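Changing the bed in November

In my country we change to the warm bedding when the first frost comes. Since we moved to Fengate I do it in November, frost or no frost, so that I don't forget.

The fitted sheet is always the part I like least. Our mattress is thick, and the old sheets from my mother jumped off the corners every night. Last winter I bought two new ones from Bivon, both olive green, and they hold well. My husband said the color is for soldiers. Now he says it is calm, so I think I won.

I don't iron them. I tried once, it took the whole evening, and after one night you could see no difference. Now I pull the sheet from the wall side first, then the foot, and I smooth it with my arm. Some long creases always stay and I leave them.
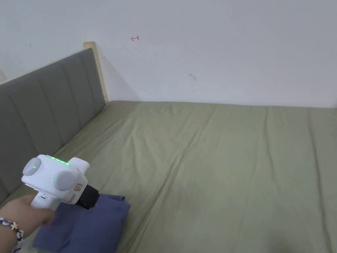
The folding I still do on the bed, because our table is too small for it. Dark blue things I keep together and fold in a rectangle, always the same width, so that they fit in the drawer without pushing. It is a habit from the time when I shared one closet with my sister.

The gray headboard needs more work than I expected when we chose it. Dust goes into the lines between the soft panels, and a normal cloth only moves it up and down. I use the small brush of the vacuum cleaner, very slowly, and after that a cloth that is a little damp. The wooden rail on top takes one minute.

The wall behind is next on my list. It is plain white and every small mark shows. I have half a can of Pulwood paint in the basement, but I am not sure it is the same white — I will try it first in a corner, low down, where the bed hides it.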